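Tindmont Painters' Circle
Minutes of the December meeting, back room, 7 pm

I'm filling in as minute-taker again, so please bear with my style. If I got your words wrong, tell me before the next meeting and I'll fix it (Jonatan, I know you'll have notes!). 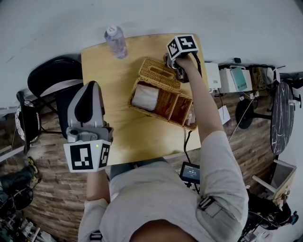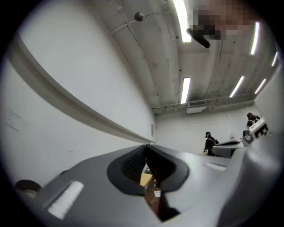
Top: the wicker basket on the table.

Minutes of the last meeting
Read and approved. One fix: the workshop on glazing was run by Eide, the frame shop, and I had written down Garent. Sorry to both.

Spring show
This took most of the evening. Blagoje Shehu has talked to the people at Clostmont Hall and they can give us the long gallery for two weeks in spring, same price as last year. We all liked that. What we couldn't agree on was how many paintings each of us gets to hang. Last year we let everybody bring whatever they wanted and ended up with 100 canvases on walls that look good with maybe half of that, and the poor watercolors by the door got lost completely. Jonatan Holmgren suggested a limit of three per member, one of them small. I said I'd rather see two big ones than three squeezed in, but I was outvoted and I can live with it. Limit is three. Anything wider than 40 inches has to be cleared with Blagoje first.

We also talked about copies after old masters. A few members do these and do them very well, and there was a complaint last year from a visitor who thought one was being passed off as original work. Agreed: copies are welcome, but the label has to say "after" and the name of the painter, in the same size lettering as the title. Jonatan will redo the label template.

Prices and commission
The hall wants 15 percent on anything sold. Last year it was 13. Blagoje tried to talk them down and got nowhere. Some grumbling, me included, but we voted to accept it. Please set your prices with that in mind, and no changing the tag after the show opens.

Group order
Garent is raising the price of stretched linen after the holidays, so we're putting in one big order now. I have the sheet. Cotton is staying the same. If you want the oil-primed kind, write that clearly next to your size, as I guessed wrong for two people last time and they were very nice about it. Payment with your order, please, no IOUs.

Model sessions
Attendance has been good, about nine people a night. The request was for longer poses. We'll try one session a month with a single pose all evening and see how people feel about it by spring. Short poses stay as they are on the other nights. There was also a plea for warmer light on the model stand. I have a clamp lamp at home that I'll bring in.

Odds and ends
Turpentine: lids on, please! We went over this in the fall and the smell is back. Odorless thinner only during model sessions.
Somebody left a very nice hog bristle filbert in the sink. I cleaned it and it's in the drawer by the window.
Jonatan would like his book on varnishing back, whoever has it.

Still to do
Blagoje: confirm the gallery with Clostmont Hall in writing.
Jonatan: new labels.
Me: linen order, lamp.

We wrapped up at 8:40. Next meeting is in January, same time, and the main item will be who hangs what where.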